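The Friday Rundown | 2 min read

Don't Buy the Helov Hype Yet

Everybody in Helov politics seems sure the county council is about to flip. The basis for this is one poll of 300 likely voters, paid for by a group that wants it to flip. I'd hold off on the victory party.

The poll has the challenger in the Zirnunby district up by four. Fine. But the incumbent there won last time by 1,635 votes in a year that was lousy for his party, and nothing in the write-up says how the sample was split between Zirnunby and the subdivisions out past Povon Road. Those two places don't vote alike. They barely share a grocery store.

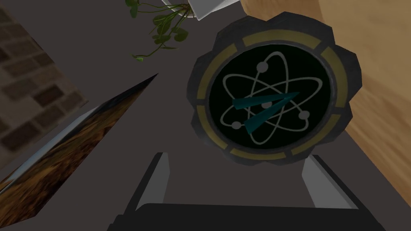 Then there's the money. The challenger's camp keeps bragging that 75 percent of its donors live in the district. I went through the October filing, and the biggest checks came from outside it. Small donors are nice to have, but they don't pay for mailers by themselves.

Valdovinos is the seat I'd watch. It's open, the primary was ugly, and turnout at the early voting site has been slow on both sides. A field organizer told me they have 21 paid canvassers there. I spent an afternoon in the precinct and met two.

Could the council flip? Sure. I'd want a second poll from somebody with no stake in it first.

14 comments | 9 shares

Get the Rundown in your inbox every week. By signing up you agree to our privacy policy.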